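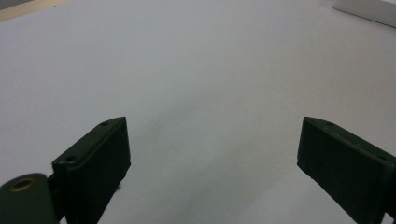 Linen Care: Frequently Asked Questions

Do I need to wash a new tablecloth before I use it?
Yes. All Nolte and Cistus cloths leave us with a light finish from the mill. One wash takes it out and softens the fabric.

How much will it shrink?
Cistus cloths are pre-washed and change very little. Nolte cloths can lose up to 4 percent in length on the first wash, so order a size up if you want a long drop.

What temperature should I use?
Warm for white and natural, cold for colors. Fill the machine half full — linen needs room to move.

Can I use bleach?
No chlorine bleach. Oxygen bleach is fine on whites. Soak for up to 6 hours, then rinse twice.

How do I get rid of wrinkles?
Take the cloth out of the dryer while it's still damp and iron it on the wrong side. If you don't iron, lay it over the table damp and smooth it by hand toward the edges. Soft wrinkles are normal in linen and are not a fault.

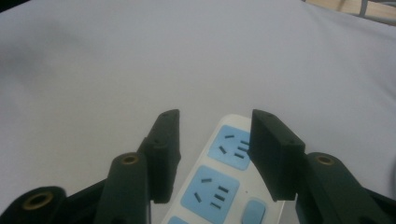
Photo: Loneck Table Linens

What about wine and coffee stains?
Blot, don't rub. Rinse from the back with cold water and wash the same day. For candle wax, let it harden, lift off what you can and press the rest between paper towels with a warm iron.

How should I store it?
Roll it or fold it loosely in a dry closet. Refold it along different lines every 3 months or so. Don't use plastic bags.

Do you still sell the Plunodlow pattern?
It was discontinued in May. Matching napkins are available in sets of 4 while they last.

Can I return a cloth I've washed?
Only if it has a weaving fault. Unwashed cloths can be returned in the original wrap.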